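Home | Benches | Gallery | Notes | Contact

Bench Two: The Care and Feeding of One Machine

Gallery, March

Most pages on this site show machines doing something impressive. Bench two at Peltbridge gets a tray, a sheet of paper, a brush and a pink cloth, and we get to find out how well we set it up. Anyone who believes automation is mostly software is welcome to come and route the cables.

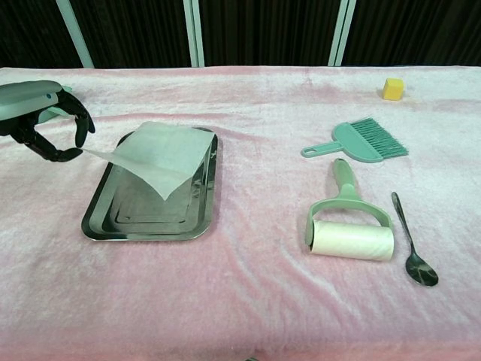
Pinching a sheet of paper over the steel tray. Thin, floppy things are where a sloppy finger calibration comes to be found out.

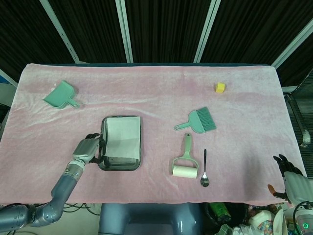

Left hand on the rim of the tray, with the brush, the roller and the spoon laid out farther along.

The setup has been through more versions than we planned for. The first layout, which we named Sinel after the street the old shop was on, had a bare tabletop and lasted 12 days. Hard surfaces are unkind to fingertips that arrive a little lower than they were told to, and ours arrived a little lower with great consistency. Replacement tips come in packs of 10, and we got to know the packaging.

The plush cloth fixed that and brought its own hobby, namely fluff. Fibers work into the finger joints, the joints get stiff, and the controller decides it is touching something when it is touching lint. So the morning now starts with a soft brush and a flashlight. Open and close each hand slowly, listen, brush, repeat. It takes 20 minutes if you do it properly and nearly as long if you don't, once you count going back to do it again.

After that comes the wrist check. Power off, hold the forearm in one hand and try to turn the wrist housing with the other. Any play at all and the screws get snugged, in a cross pattern, with the short driver. The long driver gives you enough leverage to strip the threads. There are 2 housings in the spares drawer that can confirm this.

Zeroing the arms is last. The Ansari jig (a block with pegs in it, but it sounds better with a name) sits at the front of the bench, both hands come down to the pegs, and we write the offsets in the log. The left arm drifts. The right arm doesn't. We have swapped the cables, the mounts and the order we do them in, and the left arm still drifts, so for now it gets a line of its own in the log and a certain amount of muttering.

Still to do: shorter cable runs under the table, and a cloth that sheds less.

Recent galleries

Teninmont: moving a cell down one flight of stairs
Fingertips, before and after
The spares drawer, sorted at last
Labeling cables, part two

Contact the bench | Copyright Peltbridge | Back to top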